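About us

Home - Classes - Wardrobe days - About us - Find us

Trololeo is a small school for looking after clothes. Folding, mending, sorting, storing, getting a stain out before it's there for good. We're upstairs from the old Malinowski shoe shop, green door, push hard.

Started by two people, Janka Hubáček and Wanda Kwiatkowski. Still run by the same two. Janka used to do alterations for a dry cleaner, Wanda packed costumes for a touring theatre and can get a full-length coat into a case you'd take on a weekend away. We met over a broken zip. Long story, ask at the tea break.

What we do

Mostly short classes, small groups, six people at most. You bring a bag of your own things, we work on those. No practice cloths, no perfect white shirts that have never been worn. Real clothes with stretched necks and a button missing, that's what you've got at home so that's what you should learn on.

The folding class is the one everybody books first. Two hours. We start with T-shirts, go on to blouses and dresses, finish with the awkward stuff: hoods, straps, anything slippery. Fitted sheets have their own evening becuase they need it.

Mending is the longer one, five sessions. Hems, buttons, small holes, seams under the arm. Hand sewing only for the first three, then we bring out the machine for anyone who wants it.

Then there are wardrobe days. We come to you. Everything out, everything looked at, back in again in an order you can keep up with. Tiring but people love it. Bring biscuits (we'll bring ours as well).

How we fold

Low down, if your knees allow. A table is fine and we've got tables, but a mat gives you room to lay the whole thing out, sleeves and all, and nothing slides off the side. Wanda picked up the habit on tour, where there was never a table free. Garment flat first. Smooth it from the middle outwards with your palm, not your fingertips. Sleeves out, have a look at the seams while you're there, then sleeves in.
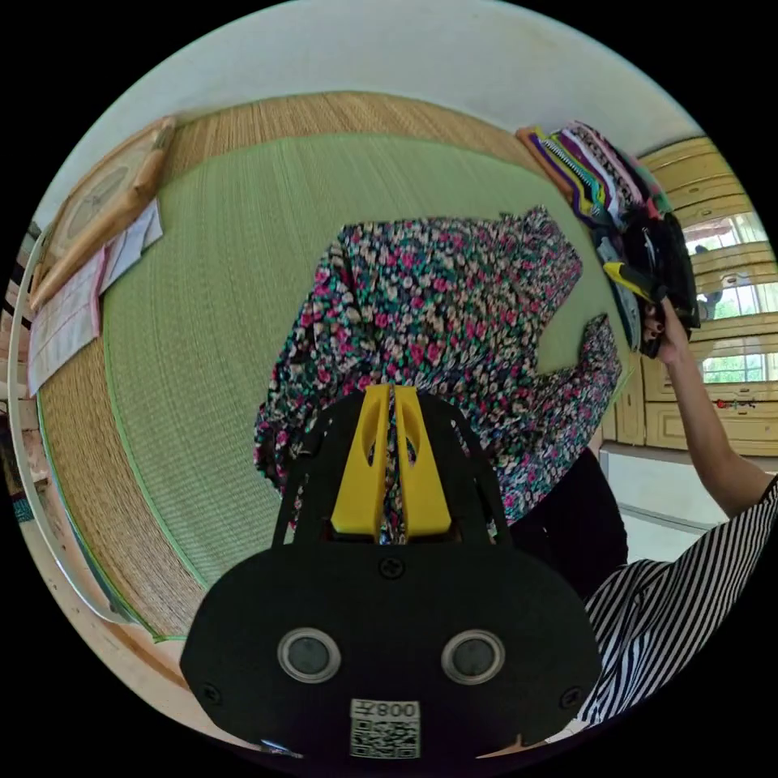 Thin printed fabrics are the ones people give up on. They creep. You fold one side and the other side has moved. Go slower, fold wider, and stop one turn earlier than you want to. A soft wide fold keeps better than a tight small one that springs open in the drawer. Small flowery prints hide a crease quite well, plain dark cloth doesn't, so practise on the flowers.

Straps and ties get tucked inside before the last fold. Always. Leave one hanging and it'll catch on the next thing and you've lost half your pile pulling it out.

Piles: heaviest at the bottom, folded edge facing you. Don't build them up to the height of the drawer, leave a hand's width. If you have to squash it to shut the drawer, it's two piles.

We're not strict about colours. Janka sorts by colour, Wanda sorts by how often she wears it, they've stopped discussing it.

Drawers, boxes, paper

Plain white tissue between anything delicate, change it when it goes limp. Cedar is nice, lavender is nice, neither does much if you put the clothes away dirty. Wash first! Dry properly too, right through the seams. Most of the musty smells people bring us come from one slightly damp jumper at the back.

We don't sell storage boxes. We get asked a lot. Shoe boxes with the lids off make good dividers, and Malinowski left us a cupboard full when they closed so help yourself.

The mending book

Everything mended in class goes in the book. What it was, what was wrong, who fixed it. 916 entries at last count. Mostly socks. One tent. You're welcome to leaf through while the kettle's on, there are good ideas in there for elbows.

Who comes

All sorts. People moving house, people who've just had a baby and can't find the floor, students in their first flat. A few come back every term for the company and we don't mind at all. Children from ten with a grown-up, they're usually quicker at the T-shirts.

No experience needed. If you can't thread a needle, neither could Janka's brother and he's now doing his own trousers.

Good neighbours

Drenis, the launderette on the corner, gives our students a wash at the cheaper rate before four o'clock. Say you're from upstairs. Zesent on the other side take the clothes nobody wants after a wardrobe day, clean and wearable only please, they've no room for rags. Rags come to us, we use them for patching.

Practical bits

Wear something you can kneel in. Socks rather than shoes in the mat room, we've got spare pairs. Stairs are steep and there's no lift, sorry. If that's a problem get in touch and we'll come to you at the class price.

Places are held once you've paid. Can't make it, tell us the day before and we'll move you to the next one. The spring list goes up in May, with a second fitted sheet evening as the first filled so fast.

Questions, write to Wanda using the form on the Find us page. She answers in the mornings. Janka dosen't do email.

Page last updated 20 Jan 2021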